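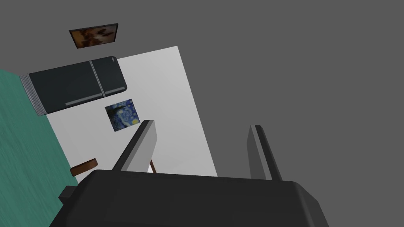 Someone replied to my last thread asking why a grip fault in simulation counts as a safety matter at all, when there's no real arm and no one standing near it. Fair question. It'll take a few posts.

**1.** The job is fridge doors. The arm goes up to the fridge in our Saavedra kitchen, takes the handle, pulls, lets go and backs off. We run it overnight in simulation before any of it goes near the hardware at Kornesgate.

**2.** The controller is Jolline. It keeps a flag called "holding". When the flag is true the arm is allowed to pull. When it's false the arm is only allowed to approach or stop. A lot of other behaviour hangs off that one flag.

**3.** In the last batch we did 2057 runs. In 388 of them "holding" went true with the fingers apart and nothing between them. The arm then did what it's told to do with a handle in its grip and pulled backwards with force.

**4.** In simulation you get an arm swinging through empty space. On the bench you'd get an arm with no load on it, moving faster than planned, towards wherever a person tends to stand when they're watching a fridge door. So yes, safety.

**5.** The summary page didn't show it. It scored a run on whether the arm got to its end pose, and a lot of the bad runs got there without any trouble. I only found them by stepping through the wrist view and comparing it with the log.

**6.** Cause, as far as I've got: the flag is set from motor current. Current goes up when the fingers meet something. It also goes up for a moment when the wrist turns hard, and the filter that should ignore that had a window of 25 ms. Too short.

**7.** I got the same fault with the fridge taken out of the task altogether. Told the wrist to roll quickly, gave no close command, and the flag came on. So I've stopped blaming the handle model, which had cost me most of a day.

**8.** Asked in a reply: why not just make the window longer? Tried it. The false grips went down, but the arm became slow to notice a real one and squeezed the handle too hard. Swapping one fault for the other isn't a fix.

**9.** What's in now: current AND finger gap. If the gap is still at its open value, the flag can't go true, whatever the motor says. Pull force is also capped at 15 N until the door has been seen to move.

**10.** Preron, who supply the gripper, have the logs. They say the gap reading can be trusted at the speeds we use. I'd like to test that myself before I lean on it.

**11.** Hardware runs at Kornesgate are stopped for this task. The other tasks that read the same flag are stopped too. I've had a couple of messages saying that's heavy-handed. They can start again when the full batch has been repeated with the new check and I've looked at the failures by eye.

**12.** If you use Jolline with a current-based grip flag, try the fast wrist roll with the gripper open and nothing near it. Takes a minute. Please do it in simulation first.

**13.** The repeat batch is queued for tonight. I'll add the numbers under this post.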